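From: Yaryna Kushnir
To: cell-planning list
Date: 15 May 2019
Subject: Re: Sorting cell, second-year equipment lines

Kuzmenko wrote:
> The Stusow quote has gone up again since January. Before I sign
> for it I need to know what goes on the table and what the 700
> for "fixtures and consumables" buys. Can the bins stay?

Replies in order. The station is two arms on one white table, one feed tray at the far end, two bins per side. Mixed electronic parts go in the tray on paper and get sorted outward.
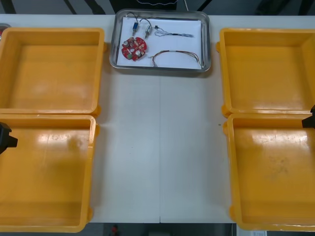 Feed tray with parts, four bins empty.

The 700 splits into 62 for tray liners, 24 for spare bins, and the rest for finger sets. I would not cut the finger line. Stusow sells fingers in pairs only, and we have two arms.

Harnesses are the slow item. Loose conductors spread out, and the stripped ends sit close to the tray rim, so the approach angle matters more than grip force. Denow offered a vacuum tool as an alternative.

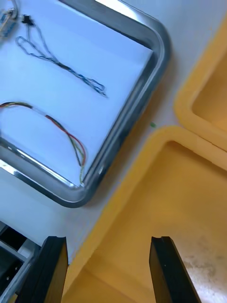 I left it out of the budget. It may do for flat boards, but I don't see it holding twisted wire, and it needs an air line we would have to pay for separately.

On the bins: they can stay. They are scuffed inside and the plastic is glossy, so overhead light comes back off the floor and the ledges as glare.

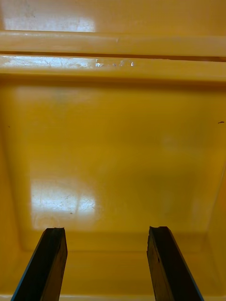
Matte bins from Zosen are 51 each. Four of them would take more than a quarter of the fixtures line, and a diffuser over the table should be priced first. Please hold the bin order until we have that number.

Lines I want approved as they stand:

1. Finger sets, Stusow, from the fixtures line. Wire work is the reason. A harness with small connectors and crimp terminals has several places to grip and most of them are poor.

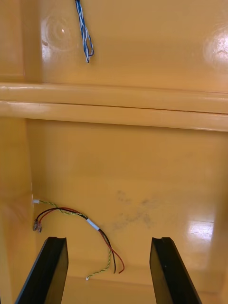 2. Wrist camera cable, one spare per arm. Not in the Stusow quote. I will send a part number separately.

3. Service visit, one per year. Stusow wants two. The second can be bought later at the same rate if we ask before the first one is used.

Open: whether the diffuser comes out of fixtures or building costs. Kuzmenko, that one is yours.

Yaryna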